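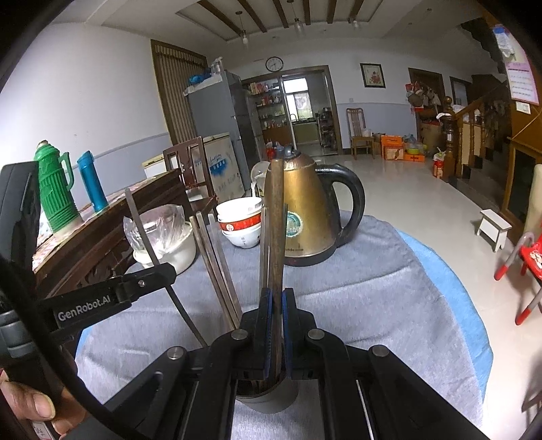

Lizelle Shabalala thinks we should stop teaching it to pull and start teaching it to lift, and that the two have been mixed up in my takes since April. She left this as a comment on the shared log at 7:10 in the morning, before coffee as far as I can tell, and I spent the first hour of the session composing a rebuttal. Then I watched my own playback and dropped the rebuttal.

So, chopsticks. Notes for me and for whoever gets the table next.

Task as written: take one chopstick from the holder, bring it straight up until the tip clears the rim, carry it to the bowls, lay it down. A child does it without looking. I do it without looking when there are noodles involved. With a gripper on the end of my arm I do it like a man defusing something.

What Lizelle means by pulling: I close the jaws, then start the wrist back toward me before the stick is clear. The tip drags along the inside of the holder, the holder tips, and I correct by pushing forward. All of that ends up in the demonstration. The policy has no idea that the little forward shove was an apology. It learns the shove. We saw this in the Skorik rollouts, where the arm went up, came back, and then politely nudged the air at the exact height where I always nudge the holder. I laughed for a while and then remembered whose wrist it was.

Changes made today:

Grip point lower. I had been taking the stick near the top because it's easy to see. It also swings like a pendulum the moment it's free. Lower down it behaves, but the jaws come close to the neighbors, so approach from the side where the others lean away.

Pause after closing. Half a breath, no more. Longer pauses teach the thing to hesitate, and we already have one model that stands there thinking about its life.

Wood before metal. The blue pads hold wood well. Metal ones turn in the grip if I catch them off center, and then the carry is ruined because the far end is pointing at the ceiling. I'm keeping the two in separate batches until the wood is boring.

No rescues. If the stick slips, the take is marked as a slip and I start over. I had been catching them on the way down and feeling pleased with my reflexes. Nobody needs a robot with my reflexes.

Tally at lunch: 39 takes, 31 kept, 6 slips, and the remaining two thrown out because I spoke to someone mid-carry and my arm followed my head. Of the kept ones I'd call most of them decent. The early ones still have a trace of the backward drift, you can see it if you plot height against reach. I left them in. Lizelle will want them out. We can have that argument in the comments like adults.

For scale: the Ardeleanu set is at 3,974 takes across all the table tasks, and chopsticks are the thin end of it in every sense. People happily record cups all day. A cup forgives you.

On the hand-held versus the remote rig, since it came up again. Lamular still wants half the demonstrations done by remote control so the joint angles come from the real arm. Fine in principle. In practice the remote rig has a small lag and no feel at all, and for something this thin I end up squeezing until the motor complains. Holding the gripper myself I at least get the faint tick through the handle when the stick touches the rim. That tick is most of the skill. It isn't in the recording, of course, so the policy has to get there by eye, poor thing, but my path is cleaner for having felt it.

The other lesson of the remote rig is that I am worse at it after lunch. So is everyone, I checked the log.

Tried one thing that went nowhere: tilting the gripper a few degrees to follow the lean of the stick, then straightening up before the lift. Looks elegant, takes twice as long, and the straightening step comes out different every time. If the Noltent people ask, yes, we tried their tilt. Might be worth another go with someone patient.

Lifting properly, once I got it, felt wrong. Straight up, elbow rising, nothing else moving until the tip is out. It's a stupid way for a person to pick up a chopstick, and my shoulder let me know by mid-afternoon. Twenty minutes on, ten off from now on.

To do: rerun the training with only the post-comment takes and compare against the full batch. Check the jaw bolts, there's a bit of play when fully open. Start metal. Write back to Lizelle and find a way of saying she was right that doesn't use those words.

Reply from L.S., 5:45: "I can see the log, you know. Leave the drifty ones in but tag them."

Tagged.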